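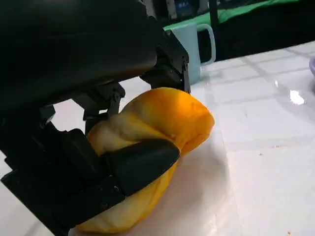 Mwajuma Makori says a play table should have fewer things on it than you think, and then fewer than that. We had been talking for two minutes and I was already feeling bad about my living room.

Print | E-mail

Blog > Interviews > Small Tables

14/01/2021

Makori buys secondhand tableware and soft toys for Plandurstead, a play library that lends them out in sets. There are 419 sets on the shelves. The most borrowed is called Skurkus, for reasons she declines to go into.

"It's a mug, a plate and something squashy," she says. "People expect more. They come in wanting the teapot and the cake stand."

And the squashy thing?

"Has to give when you press it. A hard plastic pear is a paperweight."

She has views on color as well. Plates should be pale, so whatever lands on them looks like dinner. Mugs can be any color, provided the handle is big enough. Pumpkins are welcome all year — she once tried retiring them until the fall and had complaints by May. 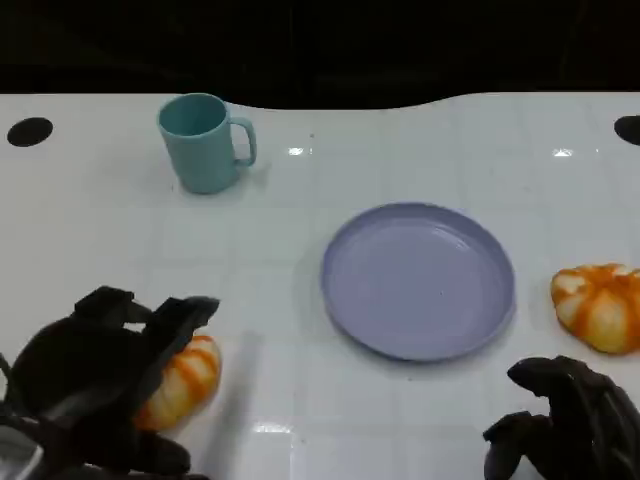
Mug, plate and pumpkins on the white tabletop.

I ask why the plate is empty.

"Because then you want to put something on it," she says, with the patience of a woman who has been asked before. "Fill it up and you've finished the game for them."

The white table gets less praise. "Shows everything. I'd have gone for gray." The gray one, from a shop called Minja, was 40 dollars more, and she lost that argument.

Does she keep a set at home?

"One plate," she says. "My keys live on it."

We use cookies to remember your settings. Accept | Manage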